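4 February 2018

Sim collection, egg-on-plate task, still on the Zumden build. Got 53 keepers in before lunch, which puts the whole set at 3,253. I was hoping for more, but I lost a good chunk of the morning to the reset script (it kept loading yesterday's seed, my fault, I'd hard-coded it and forgotten!).

Kulsoom Khokhar went through my last batch and tossed 18 episodes. Mostly me hovering too long before I commit to a grasp, and she's right, it looks awful when you play it back. New rule for both of us: if you dither, hit discard and start over. Don't try to save it.

Also swapped the wood textures again. The Morikawa pack has much busier grain than the old one and I'd like plenty of it in the training split before we touch the Gedine rooms.

Wrist views, one with the fingers open and empty, one with the egg and plate:
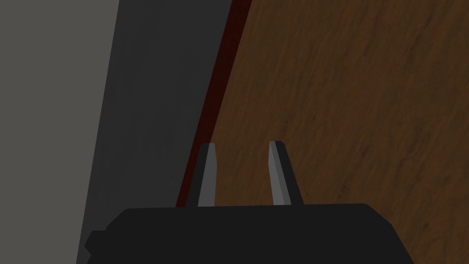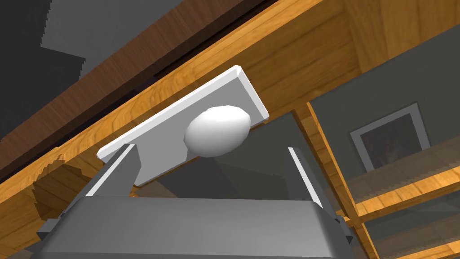 Next up is the labeling. I've been marking success by hand and my notes don't match Kulsoom's on 23 of the older episodes, so we need to sit down and agree on what counts as done. My vote is fingers open and the arm backed off. Backup is copying to Bundar now, so don't restart that machine please.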